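Folding striped sheets: stripes in or stripes out?

kwak_linens
Posts: 586
Sorting bedding by the window before I put it all away. I have a white piece with fine stripes and a magenta-red band along the edge, and a gray and white one with wider stripes. I can never get the band to line up once it's folded. Do you start from the band or the plain end?
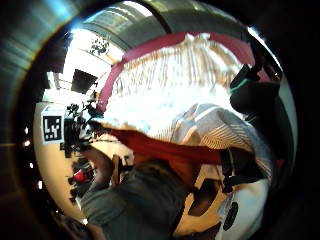
White with the red band, gray stripe, red cloth on top

Claton64
Start from the band. Fold it back on itself first, then do thirds.

Gil-soo Jin
Disagree. If you start there the thick part ends up in the middle and the stack leans. I fold plain end first and leave the band outside so I can find it in the closet.

Claton64
Mine don't lean. Depends how deep your shelf is.

drenano
I'd keep the red cloth out of that pile until you've washed it alone. Red bled on my white set in July.

kwak_linens
Good point, moving it. Trying Gil-soo's way on the white one tonight.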